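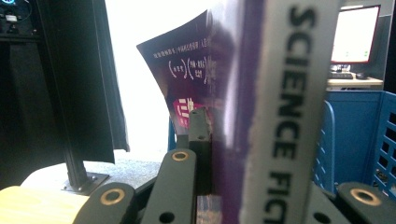 Keerthana Poojary

Holby Town want a new east stand, and on Tuesday night the club hired the function room at the Revidell to tell us how lovely it will be. I went, I ate two sandwiches, and I came home with more questions than I took.

The plan first. The old terrace on Mill Lane comes down at the end of the season. In its place goes a covered stand with 2396 seats, a bar underneath, and a "flexible events space" which I take to mean another bar. The drawings are by Kovács, the same firm that did the leisure centre, and they are handsome drawings. The sky is blue in all of them and every seat is taken.

Our average home gate this season is a little lower than that. The club gave the figure for the whole ground when pressed from the floor, and then moved on quite quickly. Last month's midweek cup tie drew 400, and a fair few of those had come on the away coaches. When I asked who would be sitting in the new seats, the answer was that good facilities bring people in. Perhaps they do. The new turnstiles were supposed to bring people in as well.

Then there is the money. Part of it comes from a loan, part from selling the strip of land behind the car park, and the rest from Fesow, who will have their name on the roof for as long as they keep paying. How long is that? "A multi-year arrangement." I asked how many years and was told it was more than one.

Season ticket prices are "not expected to rise as a direct result". Read that again slowly if you hold one.

Dilek Yurt, who has stood on the terrace since she was at school, asked about standing places. There will be room for 139 people at the north end, behind a rail. She asked if anyone from the design team had watched a match from there in January. One of them had been to a match, he said, in the directors' box.

To be fair to the club, the terrace is in a poor state. The steps are crumbling, the toilets are a disgrace and anyone in a wheelchair gets a worse view than they pay for. The drawings do put that last one right, and I would vote for that part tomorrow. A roof would be nice too. What I can't see is why mending those things needs a loan of a size the board would not read out.

The full plans are at the library and in the club shop. Comments have to reach the council in writing by the end of the month, and the club's own feedback form doesn't count as one, so please don't fill that in and think you're done.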